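Good practice for hand-held gripper sessions: your questions answered

These are the questions we hear most from people recording for the Womis project at the Faltine site. Have a read before your first shift, and please do ask if something is still fuzzy afterward!

How long should one recording be?
Most tasks fit comfortably within 12 seconds. If you run over, that's fine, just finish the motion at a natural pace and don't rush the last bit (we can always tell, and so can the model).

Do I need to clear the table first?
Please do clear away anything that isn't on your task card. Keep the items on the card where the card puts them, even if that's way off in a corner, and start with the jaws fully open and pointed at the work surface.
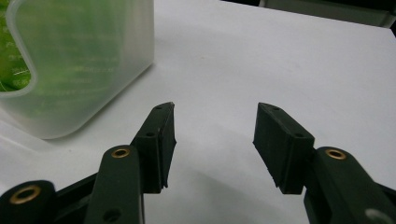
It helps to hold still for a breath before you reach for anything, so the start of each recording is nice and clean. The same goes for the end: open up, back away slowly, and pause again.

When are finger pads replaced?
A bit of wear on the corners is okay. Swap the pads when the gripping face itself is damaged, or after 300 recordings, whichever comes first. Pads always go in as a pair, and all 4 screws get checked by hand before you start again.

Can I record things with writing on them?
Product labels are fine. Names, addresses and anything personal are not, and that includes mail, badges and prescription bottles. The Quintero checklist has the full list, and it's worth keeping a copy close by.

I made a mistake. Should I delete the recording?
No, please keep it and mark it as a retry. We've kept 1,472 retries so far and they're really very useful to us, so don't feel bad about adding one more. Deletions go through the Tusell request form.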